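**Robot rules for kids – the short version**
by Danica Dumitrescu, for the Kastham after-school pages

Robots are strong. Robots are fast. Robots do not know your finger is there unless somebody taught them to notice. So – rules! Grown-ups who work with robots have a whole pile of them. We picked the ones worth knowing.

**Rule 1. Know where the stop button is.** Before you start. Not after. Usually big, usually red. Everybody in the room should be able to point to it.

**Rule 2. Look at the grippers first.** A gripper is the part that grabs. Check the screws. Check the padding. Worn padding can let things slip, and then you get a drop, and then you get a mess.

**Rule 3. Keep the table clear.** Only the stuff for the job. No snacks, no phones, no homework (nice try).

**Rule 4. Watch the cables.** Cables on arms, cables on floors. Don't step on them, don't tug them. Walk around.

**Rule 5. Small things, slow hands.** Little objects are the hardest to hold. Rushing makes it worse. Lower it gently, then let go.
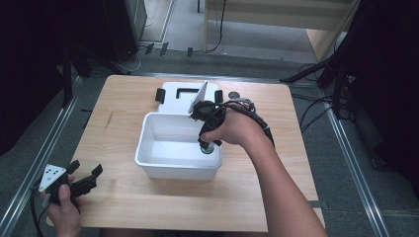
Box open, lid laid back, something small and round held just over the bottom.

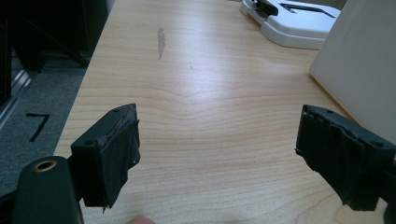

**Can a robot get in trouble for breaking a rule?**

Only people can get in trouble. A robot does what its parts and its program make it do, so the people who build it and run it are the ones who have to follow the rules. If something goes wrong, they stop, write down what happend, and fix it before anyone starts again.

**Rule 6. Write it down.** Boring but big. Jurgita Koppel keeps the safety notebook at Rorncombe, and it has 145 pages filled already. Loose screw? Goes in the book. Funny noise? Book. Pinched thumb? Definately book.

**Rule 7. Ask before you touch.** Even if it looks switched off. Some machines are only waiting.

Where do rules come from? Some come from big groups of experts who meet and argue and then print them – those are called *standards*. Others are made by one team for one room. Both count.

**Try it at home**

Make 3 rules for something that moves. A toy car, a fan, the garage door. Then read them to a grown-up and see if they can follow them without asking you anything. If they have to ask – fix the rule.

Send us your best one by the end of February. Syafiqah Menon reads them all.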